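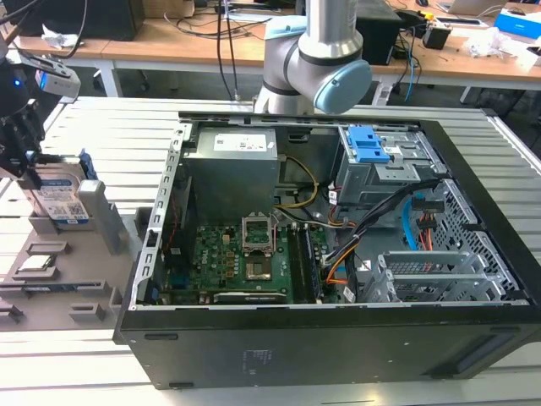 Mathebula Supporters' Softball Club — Kit Room and Tea Hut

Tips we argue about before the season starts

Every April the same advice goes round the club about looking after gloves, bats and whites, and most of it comes from people trying to sell you a tin of something. Vega Villalobos and I have tried a fair bit of it on our own gear. What follows is what we would still do with our own money, and a few things we have stopped doing.

Breaking in a new glove

Don't put it in the oven. I know your uncle did. Leather that has been baked feels soft for a week and then the laces start to go, and relacing costs more than you saved in patience. The microwave is worse, particularly if there are metal eyelets. Shaving foam is the other old favourite, and I have yet to see it do anything that a thumbnail of plain glove conditioner wouldn't do with less mess. Rub it in thinly, leave it overnight, play catch. Put a ball in the pocket and tie the glove shut with a strip of old sheet. An elastic band will do, but it leaves a ridge.

Anyone who tells you a glove is ready in one evening has a very soft idea of ready.

Grass stains on white trousers

Vega swears by white vinegar and I swear by a bar of green household soap. We did one leg each on the same pair. Hers came out slightly better at the knee, mine at the hip, so I wouldn't read much into it. Both of us agree on cold water first and no tumble dryer until the mark has gone. Heat sets it. The Stunard stain sticks that used to sit on the counter did no more for us than the soap, and the soap lasts all season.

For the reddish infield dirt, let it dry completely and beat it off outdoors before any water goes near it. Half the job is done with the back of a hairbrush. Never mix bleach with vinegar, however stubborn the stain. The fumes are dangerous.

Wooden bats

Wipe them down with a barely damp cloth and dry them straight away. Store them somewhere cool, away from the radiator and off the concrete. The idea that you must rub a bat with a bone to harden it may have something in it, but I have seen boned bats crack in the first inning and neglected ones go on for years. If you enjoy doing it, carry on.

Pine tar comes off hands with cooking oil, then washing-up liquid. It comes off car seats with a great deal of swearing.

Scorebooks and old programmes

Lungile Pretorius keeps 84 of our old scorebooks in a spare room and has strong views on plastic sleeves. The cheap ones go sticky and lift the ink. Use paper folders, keep them flat, and don't laminate anything you care about. Pencil entries last better than most biro, whatever the packet of biros says.

Keep a cupboard of paper away from outside walls. Those little Ditholm moisture pots are fine in a small tin, but I can't see what 2 of them are meant to do for a whole room.

Flasks and cool boxes

A cool box packed full stays cold longer than one half empty, so fill the gaps with frozen water bottles and drink them as they melt. I am told the Julska box will keep ice for days. It might, if you never open it, and then what is it for?

Tea flasks that smell of last year want a spoonful of bicarbonate of soda and hot water, left for an hour with the lid off. Rinse twice. If the rubber seal still smells, buy a new seal.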